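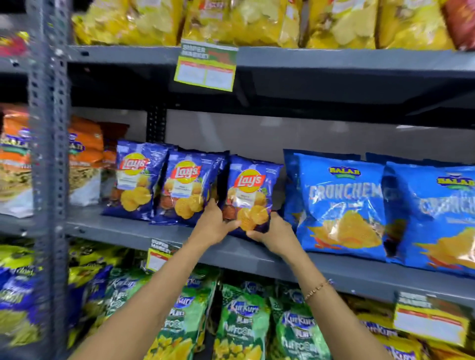

Posted 16 July 2024

I started keeping these tips on an index card taped inside the cupboard over the coffee maker, and the card filled up, so now they live on this page. They're for anybody whose house runs on group chats and who keeps getting scary political stuff mixed in with the bake sale reminders. Our neighborhood chat in Bremari has 219 people in it, and back in June I woke up to 85 messages about "foreign saboteurs" poisoning the reservoir. I had oatmeal on the stove and I burned it reading.

## Before you fill the bathtub

- Put the phone face down and finish what you're cooking. I set the oven timer for 10 minutes. If the message still looks urgent when it dings, go check it.
- Check the utility's own page first, typed in by hand. Ours is bookmarked on the kitchen tablet next to the pizza place.
- Call the number on your water bill if the page won't load. Keep an old bill in the drawer with the batteries!
- Don't post "is this true??" with the whole message pasted underneath. I did this for years, and all I was doing was delivering it to more people. Ask in your own words and leave the original out.

If the utility really does put out a notice, follow the notice and skip everything I've written here.

## Where did it come from

The reservoir message said "according to the security service." Which one? Of what country? I've gotten into the habit of reading these things out loud at the sink, and it's amazing how fast the sentences go mushy when you hear them. "Sources report that agents were stopped." Okay, stopped where, and who saw it?

A government agency saying it caught spies is a claim by that agency. It might be so, and it might be a story somebody there would love you to repeat. I want a second outlet that did its own reporting, and if both articles quote the same press release, that counts as one. My rule is 2 separate sources before I say a word about it at dinner.

The Fitus article that went around with the reservoir thing had a proper-looking logo and a serious photo of a fence. I scrolled to the bottom for an "about" page and there wasn't one, just a contact form. I also looked at its other headlines, and every single one was some enemy plot or other - no weather, no sports, no lost dogs.

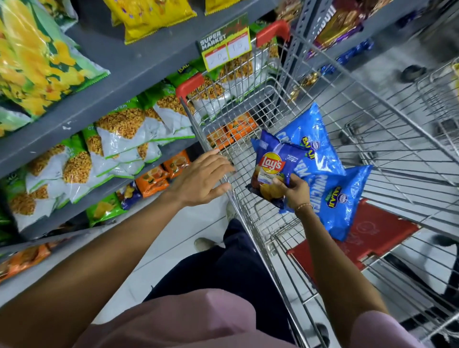 Photos are where I used to get fooled the most, and I still have to slow down for them. Somebody sends a picture of shelves or a cart with "panic buying has started, they don't want you to know," and my stomach drops before my brain shows up. With the shopping cart one, I can tell you the packet in the person's hand is Lay's, and the little white print under the logo says Magic Masala. Two big blue bags with the Balaji logo are lying in the cart. Fine! I can't get the date from that, or the town, or what mood anybody was in, and if a caption hands me all three, the caption is doing the work. Write down what you can read, then what the caption added, and compare the lists. A reverse image search is worth doing too, though coming up with nothing doesn't make a picture new.

## The recorded voice message

These are the worst ones in our house. A breathless voice, a cousin in the military, "share this before they delete it." There's nothing to click and nothing to search, so:

1. Type out the one sentence that would matter if it were true.
2. Search that sentence without the scary adjectives.
3. Ask the person who sent it whose voice it is. I've had "a friend of a friend" every time so far.
4. Leave it where it is. Don't pass it on with a warning attached, because the warning falls off by the third forward.

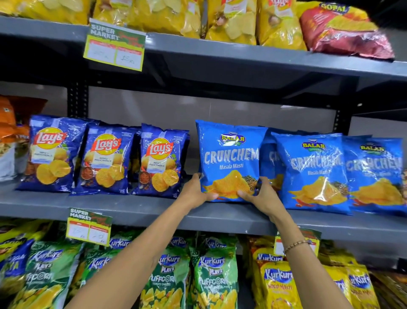

I also stopped saving them "just in case," after my phone helpfully played one at full volume in the checkout line at Tkachuk Hardware.

## Talking to the relative who sent it

Do it privately, and do it with food. I'll write something like "That one scared me too, I called the water company and they said it's fine." No links in the first message. I once sent an aunt four links and a chart, and she moved to a different chat where I couldn't see what she was posting, so that went well.

If they're really worried about a war or an emergency, there's usually something useful you can do together. Check the flashlight. Print the phone list. My mother and I went through her Pilel weather radio one afternoon and found the batteries had leaked all over the springs. A cotton swab and a little white vinegar got the crud off, and then a dry swab (wear gloves, and keep it off the circuit board).

## For the inside of the cupboard

- Water company number, off the bill
- County emergency page, typed by hand
- Timer first
- Who says so, and who else?
- Stir the oatmeal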